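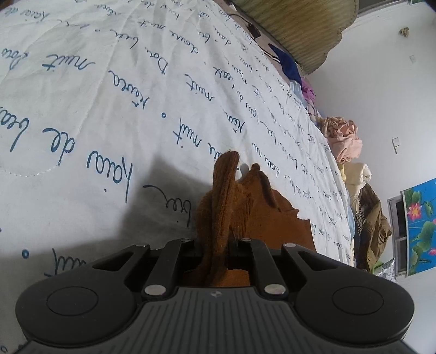

**Figure 4.** Bed with a white quilt printed with large blue cursive handwriting (pattern group: lettering).

### 4.3 Bedding kept, replaced and passed on

The questionnaire went to 1388 households in Gikberg, Gastmont and the Flovside estate, and 600 returned a usable form. Section C of the form dealt with bedding. We asked what covered the main bed in the household on the day the form was filled in, how it had been acquired, how often it was washed in winter and in summer, and what had happened to the item it replaced. Respondents could answer for one bed only. Where a household had more than one adult bedroom, the person filling in the form was told to choose the bed they slept in themselves.

Quilts were the most common covering in all three areas. Blankets over a sheet were still usual among older respondents in Gikberg, particularly in the streets close to the Lu, where many of the houses are damp and people told us they preferred layers they could take off and dry separately. Flovside households leaned the other way. Most flats there have no outdoor line, and a single quilt with a removable cover is easier to manage in a small laundry than several blankets.

Of the 600 respondents, 268 said the item on the bed had come from someone else: a parent, a former housemate, a neighbour, or the previous tenant. We had expected second-hand bedding to be less common than second-hand furniture, given what respondents in the pilot said about hygiene. The main survey did not bear this out. Several people wrote in the margin that they would never buy a used quilt from a shop but had taken one from a relative without thinking about it. The form did not separate these two routes clearly enough, and a later version should.

Pattern was recorded using the groups set out in Section 3: plain, striped or checked, floral, pictorial, and lettering. The last of these covers any fabric where written words or script make up the main design, whether or not the words can be read (Figure 4). It was added after the pilot, when coders could not agree on whether script belonged under pictorial. Agreement improved once the group existed, though quilts with a small printed slogan on an otherwise plain ground continued to cause trouble. We coded these as plain.

Pattern had little to do with how long an item was kept. Respondents with plain bedding and respondents with floral bedding gave similar ages for it, and the lettering group was too small to compare. Colour mattered more. People with white or very pale bedding washed it more often in both seasons, and they were more likely to give staining as the reason for replacing the previous item. People with dark bedding gave wear, thinning or lost filling. We can't say from the survey whether pale bedding stains sooner or whether the stains are simply noticed.

Thirty follow-up interviews were carried out in March, all with people who had ticked the box agreeing to further contact. The interviews were useful mainly for what they told us about storage. On the form, most respondents said an old quilt had been thrown out or given away. In conversation a good many of these turned out to be in a cupboard, under the bed, or in a car boot waiting for a trip to the tip. One Gastmont respondent had three, the oldest kept for camping and the other two for visitors who had stopped coming. We had treated disposal as a single event with a date, and for many households it is a slow process with the item moving from bed to spare bed to cupboard to shed, then into the dog's basket or over the tomatoes in a frost.

Two further points should be kept in mind when reading these results. First, council hard-rubbish collection in Gastmont falls on a Thursday and must be booked, while Flovside residents have a shared cage that is open all the time. Differences in reported disposal between the two may reflect the service more than the household. Second, washing frequency was self-reported, and interviewees often revised their answer downward when asked to recall the last wash - a few by a whole season. The winter figures are probably the less reliable of the two, as people seemed to find it harder to place a wash in the colder months.

The relationship between washing and the type of laundry available is taken up in Section 4.4.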